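Wrapping table in December, Nunadel workroom

Our small shop in Ritutdale sends out gifts from the end of November, and in December the wrapping table is busy from 8 in the morning. I wrote down some notes which customers ask me for every year.

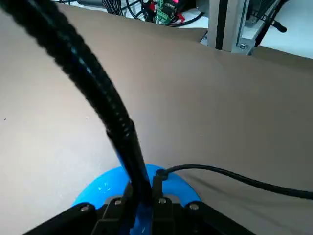

Tan-beige sheet on the work table, with soft folds and a shallow crease running diagonally.

The paper: we buy it from Patwary in rolls of 50 meters, 76 centimeters wide. It is plain on both sides, so you can write on it with a white pencil or a normal pen.

The creases: small wrinkles I smooth with the side of my hand. For a deep fold I use an iron on low heat, with a cotton cloth between – never directly on the paper.

The size: for a flat box, leave two fingers of extra paper on each side. More than this makes thick corners.

Leftover pieces: we keep them in the drawer under the window, and they become labels or filling for the parcels to Wutgate.

If you wish to have your gift wrapped, please write it in your order.

Text and notes: Kasun Biswas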